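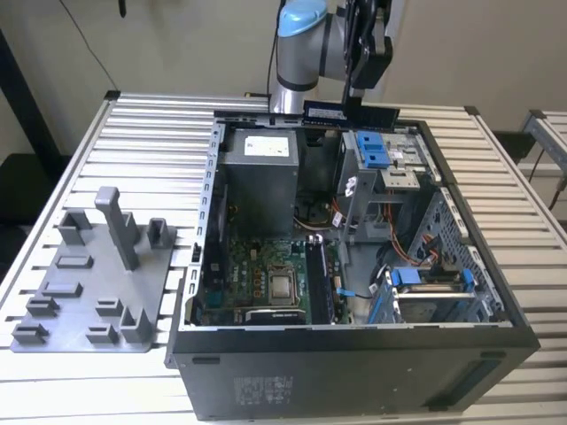
Home | Artists | Museums | Index A–Z

Adhiambo Muriithi is a sculptor known for large works in cast bronze and knotted rope. Her first museum exhibition, Flurkgate, opened at the Rarnetti Museum in January and filled two floors. It included 59 sculptures and a group of drawings on tracing paper. 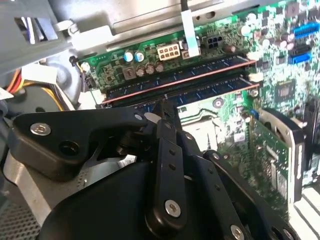 Gripper and memory module at an open computer chassis.

The central work, Grollby, is a hanging curtain made from over 1000 bronze rings. Visitors walk beneath it to reach the second gallery, where the smaller pieces are shown on low plinths.
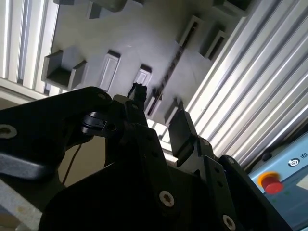
Where is Grollby kept today?
The work belongs to the permanent collection of the Rarnetti Museum and is shown in the east hall.

Muriithi later turned to carved limestone. The Estrella series, begun after the exhibition closed, consists of seated figures with covered faces.

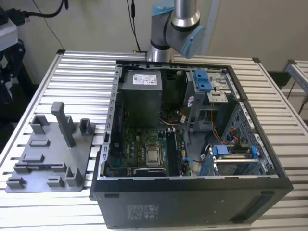 The figures are left rough at the back, where the marks of the chisel remain. Critics have compared their surfaces to those of the early bronzes, although the artist regards the two groups as separate bodies of work.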